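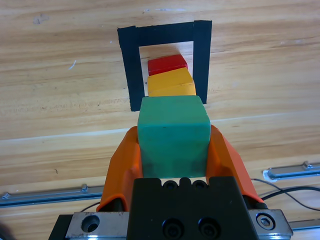
El cubo verde y el rectángulo de cinta negra en el tablero

Foro Mesa y Taller > Maderas, tableros y acabados
Tema: Cinta negra sobre tablero claro y cubos con la pintura gastada

TariqKhattak
5 de octubre de 2024
Buenos días a todos. Primero pido perdón por mi español, lo aprendí de adulto y todavía escribo despacio.
Tengo un tablero de madera clara, con la veta bien marcada, algunos nudos pequeños y una junta entre tablas. Encima he puesto cinta negra para marcar las zonas donde se colocan unos cubos de colores. Mis preguntas son tres.
Primera: ¿la cinta negra puede dejar sombra en la madera si se queda pegada mucho tiempo? La mía está puesta desde enero.
Segunda: el cubo verde tiene unas manchas más oscuras en la parte baja. ¿Se puede limpiar sin quitar el color?
Tercera: ¿merece la pena lijar los arañazos finos del tablero, o es mejor dejarlos?
El tablero lo compré en Bellwood y me costó 197 euros, por esta razón no quiero hacer experimentos. Gracias por la paciencia.

virutas_norte
Hola, Tariq. Tu español se entiende perfectamente.
Con la cinta la duda no es tanto el negro como el adhesivo. Si el tablero lleva barniz, se despega y queda como mucho un poco de cola, que sale con un trapo y alcohol. Si está solo aceitado, yo la quitaría ya. La madera clara se va tostando con la luz y debajo de la cinta se queda como estaba el primer día. Yo tuve una mesa de abedul con la marca de un calendario durante años.
Los arañazos finos, ni tocarlos.

Marga_Lijadora
No estoy de acuerdo con lo de no tocarlos. Un lijado muy suave a mano, siempre siguiendo la veta, y una capa fina de lo mismo que lleve el tablero. Con la junta sí hay que tener cuidado, que si aprietas justo ahí la redondeas y luego se llena de polvo.
¿Qué acabado tiene?

TariqKhattak
Gracias a los dos. En la factura pone "acabado natural Cillitz" y nada más. He escrito a la tienda pero todavía no me contestan.
Marga, el problema del lijado es que en la parte de abajo hay dos tiras metálicas encajadas en la madera. No sé cómo lijar cerca de ellas sin rayarlas. ¿Se tapan con algo?

Marga_Lijadora
Cinta de pintor, dos vueltas, y el último centímetro a mano con un taco pequeño. Es aburrido, pero se hace en una tarde.

pepe.tarugo
"Acabado natural" no quiere decir nada, lo mismo puede ser aceite que un barniz mate al agua. Haz la prueba de la gota: pones una gota de agua en una esquina que no se vea y esperas un rato. Si queda redonda encima, hay barniz. Si oscurece la madera, es aceite o no lleva nada.
Y discrepo de Marga. Lijar todo un tablero por cuatro rayas es trabajo de más. Es una superficie para usarla.

Marga_Lijadora
No he dicho que sea obligatorio, Pepe. Él pregunta si merece la pena y a mí me parece que sí. A ti te parece que no. Que decida él.

TariqKhattak
He hecho la prueba de la gota. Después de media hora la gota estaba entera -- entonces entiendo que es barniz, ¿verdad?
También quiero preguntar por el cubo rojo. Es de madera y tiene los bordes un poco gastados y algunas marcas oscuras en las caras. Pongo foto.

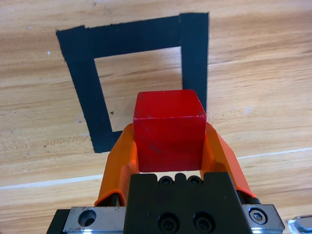 El cubo rojo, con el cuadrado de cinta detrás

virutas_norte
Barniz, sí. Entonces la cinta no me preocupa. Cuando la quites, tira despacio y casi plana contra la madera, nunca hacia arriba.
El rojo lo veo bastante bien, la verdad. Son roces normales. Prueba primero con una goma de borrar blanca, de las blandas. Muchas de esas marcas oscuras son solo suciedad que se ha quedado por encima.

pepe.tarugo
Yo a los míos les pasé un paño húmedo con una gota de jabón neutro y después otro seco, sin dejarlos en remojo. El que dejé en remojo se me abrió por la testa, así que aviso.
Para los bordes gastados hay quien retoca con pintura acrílica. A mí no me gusta, porque el rojo nuevo nunca es igual que el viejo y se nota más el parche que el desgaste.

Marga_Lijadora
Con eso sí coincido. Si se repinta, se repinta el cubo entero. Yo usé la acrílica de Talpur, el bote de 100 ml, y me sobró más de la mitad.

nuria_oltgate
Llego desde el buscador, tengo unos cubos parecidos. ¿La cinta es de tela o de plástico? En casa marqué unas zonas con cinta aislante y las esquinas se levantaban cada dos por tres.

TariqKhattak
Hola, Nuria. Es una cinta negra que ya tenía en un cajón, sin etiqueta, y no sé decirte el material con seguridad. Las esquinas las aprieto con una cuchara.
He probado la goma en una cara del cubo rojo y la marca está más clara, pero no ha desaparecido del todo. Con el verde voy a probar mañana el paño con jabón neutro.
El tablero de momento no lo lijo. Perdona, Marga, me da respeto hacerlo tan cerca del metal.

Marga_Lijadora
Nada que perdonar. Si algún día te animas, empieza por el extremo contrario a las tiras y me cuentas qué grano has usado.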